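16 June 2018
By Sushil Kaushik

Monthly check of the storage room and packing corner, Relis building, ground floor

1. Exit door. OK. Opens with one hand and closes by itself. In May the closer was too slow, now it is adjusted.

2. Passage to the exit. Not OK. Two pallets from the Domański delivery were standing in it. I asked Kenza Hajji to move them and she did it the same morning. Please keep 100 cm free at all times, also on delivery days.

3. Fire extinguishers (3). OK. Pressure in green area, seals not broken. The one near the sink has no sign on the wall. Same comment as last month.

4. Shelves. Partly OK. Load labels are missing on the upper level of row 6. One foot of this row is not fixed to the floor. 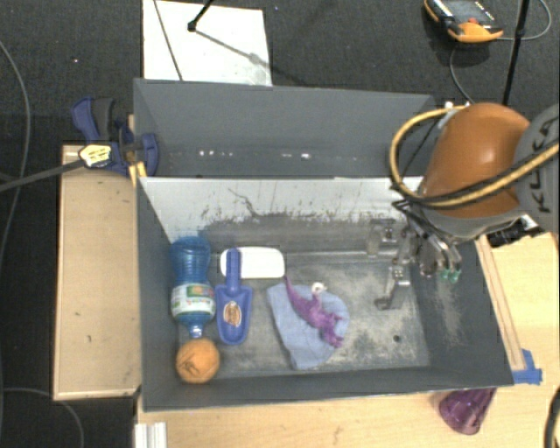

5. Electric cables. Partly OK. The extension cord behind the label printer has a crack in the plug. I took it out of use and put a red tag. Do not put it back, a new one is ordered from Bovance.

6. First aid box. Not OK. Burn gel is expired, and there are over 22 plasters but no eye wash. Kenza will fill it.

7. Lighting. OK, only the tube above the stairs is blinking.

8. Step ladder. OK. Rubber feet are good, the sticker is still readable.

Open points are 3, 4, 5 and 7. Point 6 I will look at again when the new gel has come.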